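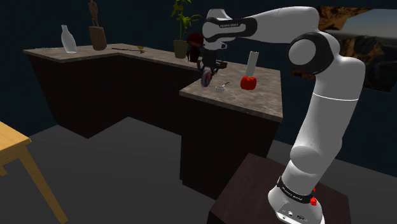

I drove up to the Markville open day with a thermos of tea, a notebook and a fairly firm instruction from my business partner Svyatoslav Tkachenko not to sign anything. We have been talking about an arm for our test kitchen since December, and he knows what I'm like around new equipment.

Comari had the front hall and a very friendly crew. They went through their planning package first, the one where you rehearse your jobs in a simulated kitchen before you buy any hardware, and I'll admit I had gone in a bit doubtful. It costs $299 a month, or $148 if you can live with a single kitchen layout (we can). I stayed for the whole morning session and then stayed for half of the next one too, as the fellow running it was so patient with my questions about counter heights and reach!

What I liked best was how ordinary the work is. Produce, a spoon, things standing a little too close to one another on a stone counter - much the same muddle we have at our place by mid-afternoon.
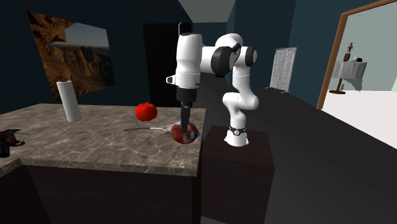
Pedestals were my other big question. Gundus quotes theirs separately from the arm, and so does Tshabalala, so please do ask before you write a figure into your budget. The lady at the Tshabalala table told me delivery is running at 14 weeks, and that grippers and spare fingers belong on their own line. I hadn't allowed for fingers at all. I also hadn't allowed for the electrician, or for training our two evening cooks, and I filled a good three pages over a very decent egg sandwich.

Neither of us wants to borrow for this, so the plan for now is to take the cheaper package for the winter, try out our own colour-sorting and plating jobs in it, and go back to the arm quotes in spring. Parking was $14, by the way, and the lot behind the hall fills up early. Bring change, the machine wouldn't take my card.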